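From: Myrto Kontogiannis
To: Hukirwood school buildings list
Subject: Re: [hukirwood-schools] Good news on the classroom roofs

I've read Alfredo's message twice and the attachment once, and I'm not ready to join in the cheering. Comments between his paragraphs, as usual. Sorry for the length.

Alfredo Dimaculangan wrote:
> Dear all, I'm pleased to say the district has agreed to the roof repairs
> at Idum and Talavera. We have a letter from Mr Sarmiento's office and
> the work will be done before the rains.

Which rains? The letter says "ahead of the wet season, subject to the release of funds". It has no date in it and no signature from anyone who can release funds. Amado Sarmiento signed it, and his office handles correspondence. I've nothing against the man, he has always rung me back, but he can't send a roofer anywhere. We had a letter with very much the same sentence in it the last time, and Idum still has buckets in the back two classrooms.

I'd also like to know who decided that "repairs" was the right word. What the parents asked for at Idum was a new roof on the older block. The sheets are rusted through along the nail lines and the timber underneath is soft. You can patch that, and then you can patch it again.

> The contractor will be Gukeck, who did the work at the clinic. They
> expect to cover 11 classrooms across the two schools.

Eleven across two schools. Jhun's list from November has eleven leaking rooms at Talavera alone, before you get to Idum at all. So either the list was cut or somebody has copied the Talavera number and spread it over both. I'd like to see the page where the rooms are named. If it doesn't exist, we should say so to the district in writing.

As for the clinic, I went and looked. The roof is fine. The gutters were left off because they were "a separate item", and the water now runs down the front wall and in under the door of the waiting room. Please can somebody check whether gutters are in the price this time. At Talavera the downpipe by the infants' room has been missing for as long as I've had a child there. 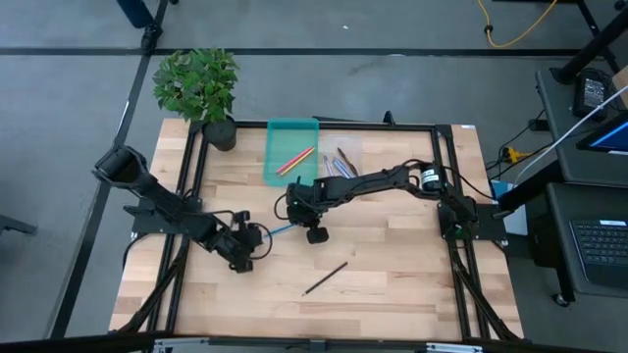 > They will also provide temporary classrooms so no teaching time is lost.

I'd be glad to be wrong about this one. The attachment gives the temporary classrooms one line and no number. Talavera has nearly 200 children in the block that has to be emptied. If the plan is tents on the sports field, then tell the parents it's tents. If the plan is the morning and afternoon shift again, tell them that too, as the last round of shifts meant the little ones walking home at dusk along the quarry road. Rommel raised that at the time and was told it would be for 2 weeks. It went on until the end of term.

"No teaching time is lost" is the kind of thing people write when they haven't asked a teacher.

> I think we should thank the district publicly and hold off on the
> petition for now, so as not to sour things.

No, sorry. The petition has 2000 signatures on it and people stood outside the market in the heat to collect them. It asks for three things: a dated plan, the list of rooms, and a named person who answers for the work. We have none of the three. Thank them when the first lorry arrives, by all means, and I'll bring the cake.

I don't see what we'd be souring either. If the offer depends on our being quiet, I'd want to know that before we take it, and so would the people who signed.

What I'd suggest, and others can pull it apart:

Jhun, could you post your list again? The version in the archive opens as a blank page for me. If rooms have got worse, add them with a note of when you looked.

Rommel, you know the head at Idum better than I do. Has anyone from Gukeck been up a ladder there yet? She'd have seen them. A price for a roof that hasn't been looked at isn't worth much to us.

Alfredo, please ask Mr Sarmiento who holds the budget line and whether it falls in this year's money or next year's. One line by email would do. I'm not trying to make you the messenger for my bad temper. You've put more hours into this than the rest of us and I know you want it finished.

I'm willing to draft a reply to the district: pleased to have the letter, and would they kindly fill in the following blanks. I'd hand in the petition along with it. If most of you think that's too much, say so on the list and not in the car park, please, so that it's all in one place.

I can't do calls before 6 pm this month but I read everything in the evening.

Myrto
(Talavera parents)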